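robotics club update thread bc three people asked me how it's going and I keep typing the same thing

1/ ok so. Student project, second year running. Teams build or adapt a hand-held gripper, record people doing small table tasks with it, then train an arm to do the same tasks. We're team Skaltgate (named after a bus stop, long story)

2/ task list came out 28 September 2026 and it's meaner than last year. Cables. So many cables. Last year was blocks and a cup and everyone thought they were a genius

3/ we need 900 good recordings before January. we have 64. I'm not panicking, I'm just typing fast

4/ also "good" is doing a lot of work there. Zarmeena Marwat is our checker and she threw out almost 80 of mine in one evening. reasons inclued: too quick, thumb over the lens, "what were you even doing here"

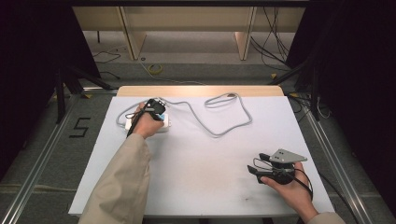 5/ the trick with a cable task is slack. Leave too little and the whole thing drags when you pull. Leave too much and the jaws grab the wrong loop. I now lay it out the same way every single time before I start and my pass rate went way up

6/ other thing — go SLOW. Slower than feels normal. Your hand wants to do the clever human wiggle and the arm can't copy the clever human wiggle

7/ wrist pain is real btw. we cap it at 6 takes and then swap. Poltomham team does longer shifts and they all look haunted

8/ speaking of Poltomham, they have their arm moving already. It missed the target and slapped the table but it MOVED. Very jealous. Nitham team hasn't posted anything in ages so either they quit or they're miles ahead

9/ our own model so far: trained one on the first batch just to see. It reached over, stopped just short of the plug, and stayed there. Thinking I guess. We let it sit for a full minute out of respect

10/ Ojeda (our training script, not a person, pls stop asking to meet them) crashed again overnight. Out of disk. I had saved every rejected take as well becuase I felt bad deleting them. They're gone now

11/ if you're at school here and have steady hands and a free hour after class, come record with us. No coding needed, first years very welcome. You get snacks and Zarmeena will be nice to you for the first ten minutes

12/ someone asked can lefties do it — yes!! we want lefties, all our takes so far are right-handed grips and the model is going to be weird about it

13/ ok going back in, next up is the same task with the cable flipped round. will post the arm when it does something other than think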